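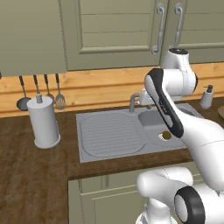 Jirov is a package of simulated kitchens sold by Zastlow. You license it by the year, load your own arm model or one of theirs, and run your control software against it before any hardware moves. Our group had it on trial from April and I was asked to say whether it is worth paying for. I'll spend most of my time on sinks. A sink is where an arm runs short of room. With the base standing off to the right of a double basin and the forearm laid across it, the links cover most of the deeper bowl, and the wrist ends up tucked in by the faucet. A gooseneck spout takes up a lot of the space you want for the elbow and wrist. If your planner can find its way in and out of there, it will mostly be fine over an open counter.

Say who we are. Laltville group, small shop, kitchen and cleanup tasks for assisted living clients. We don't build arms. We write the software that tells them where to go, and we answer the phone when they go somewhere else. Talk given November 20, 2021. Idun Torvik ran the tests with me and is in the room, so send her the hard questions.

WHAT YOU GET

The license includes the kitchen scenes, a scene editor, a set of arms, a task runner and a log viewer. Support is by email. Training is a separate charge and we did not buy it.

The price we were quoted was $1,525 per seat for a year. Zastlow quotes case by case, so don't hold them to my number.

The kitchens come dressed. Utensils hang under the cabinets, there's a paper towel holder on the counter, a soap bottle by the sink. When I first opened it I took that for decoration and nearly stripped it all out to save rendering time. Idun told me to leave it in. She was right. Our planner used to swing the elbow wide on the way back from the faucet, and in a bare kitchen that passes every time. With a soap bottle standing there it gets logged as a contact.

(Pause. People usually want to know if the small objects have collision shapes. They do, and you can turn them off one by one.)

HOW WE TESTED IT

We set up three jobs. Reach to the faucet handle and return. Pick a cup out of the bowl and put it on the draining side. Wipe the counter in front of the sink.

Each job was run 2,000 times with the object positions shuffled a little between runs. We then took the same three jobs to our bench in Laltville, which has a real sink and a real arm, and ran a much smaller number by hand. The question was plain: if Jirov says a motion is bad, is it bad on the bench?

For reaching, yes. The motions that clipped the spout in Jirov clipped it on the bench too, or came close enough that Idun hit the stop. We fixed a joint limit setting that had been wrong in our own code for two releases. That one bug paid for my time on the trial.

For the cup, partly. Getting down into the bowl matched well. Gripping did not. The simulated cup is too easy to hold. A wet cup on the bench slides in the fingers and Jirov has no good way to show that. There is a friction slider. We tried it low and the cup shot out of the grip like a bar of soap, we tried it higher and it never moved at all, and we did not find a setting in between that we trusted.

For wiping, no. I would not use it for wiping. The cloth is a flat pad and the contact forces jump around. Zastlow told us a soft cloth model is planned. I have no date for it.

SETUP

Two of us had a first scene running in 18 hours of work, spread over a few days. Most of that went into our arm file. If you use one of their arms you can skip that part. The import tool reads the usual formats but it dropped our wrist camera mount without saying so. Check your links after import. Check them again after every update.

The scene editor is decent. You can move the sink, change the cabinet fronts, slide the arm base along the counter. Moving the base was the most useful thing in the whole package for us. A client will ask, "Can it go on the other side?" and before, we would drive out there with a tape measure. Now we can drag it over and run the reach job while they're still on the phone – though I'd still take the tape measure before signing anything.

Draining boards are modeled with the grooves. That is good to look at and it slows things down. There is a flat version in the options menu under surface detail. Use the flat one for overnight runs and put the grooves back if you are setting dishes down on them.

WHAT WE DIDN'T LIKE

The log viewer. It shows you that a contact happened and which link it was, but to see the moments leading up to it you have to replay the whole run. We ended up writing our own script. I'm happy to share it, ask me after.

The camera views reset every time you reload a scene. Small thing, gets old.

All the kitchens are tidy. Cabinet doors are shut, handles line up, the counter edge is straight. Our clients' kitchens have a drawer that won't close and a rug in front of the sink. You can add mess in the editor but you place it by hand, and it took Idun 56 minutes to make one kitchen look lived in. I asked about a clutter tool. They said others had asked as well.

Lighting is soft and even. If you are training vision on this, be careful. We only used it for motion, so I can't tell you how a detector would do. Arwel Gronow's team over in Sin did try that and he has offered to talk to anyone who emails him. Contact is on the last slide.

WOULD WE BUY IT

We bought one seat. Idun uses it for reach checks and base placement. We do not use it for grip or for wiping, and those stay on the bench.

If you already have a simulator set up and someone on staff who can model a kitchen, you may not need this. What you'd be paying for is the cabinets, the sinks and the fittings, made by people who measured them. We did not have that person.

If you work mostly on floors or in hallways, there is nothing in it for you yet.

QUESTIONS

Expect to be asked about two-arm setups. It loads two arms. We ran it once, it was slow on our machine, and I didn't look into why.

Expect to be asked about running without the display. Yes, it works, from the command line. The manual has it in the appendix and the flag name in the printed copy is wrong, so go by the online one.

If there's time, replay the faucet reach at half speed and let Idun talk over it.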